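3.2 Collecting demonstrations

All demonstrations were gathered by teleoperation on the Stirura cell, with a small camera mounted at the wrist as the only visual input. We like this setup a great deal. The operator sees what the policy will later see, so any habit that depends on a wider view of the room tends to drop out of the data within the first session.

We recorded 2,749 episodes over the winter, ending in February. Of these, 353 were set aside for validation before any training run was started. Each episode covers one approach and grasp of a household object, and operators were asked to vary the starting pose of the arm freely between takes. Clear plastic bottles make up the largest group, 800 episodes in all, and they were by far the most fun to work with! Transparent walls let the background through, highlights slide along the shoulder as the wrist turns, and the water line moves with every small bump (Figure 2). 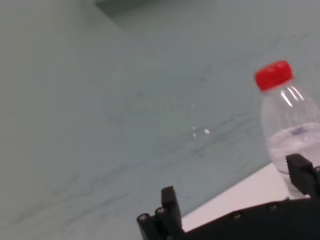

Figure 2. Wrist view with the fingers spread and a red-capped water bottle at the right.

Operators differ more than we had expected. Blagoje Berisha comes in low and slow, while the Areck team prefers a steep approach with a quick correction near the end. We kept both styles. An early policy trained on only 400 episodes from a single operator copied that person's pauses faithfully, including the long ones, and mixing the sources cured most of this.

Labels were added in Ikia after each session. An annotator marks the first contact, the moment the fingers close, and the outcome. Episodes in which the object slipped are kept and tagged, and they turned out to be wonderfully useful for learning to recover. Lighting was left as it was on the day. The Dimitriou split, described in Section 3.3, holds out whole surfaces instead of single episodes.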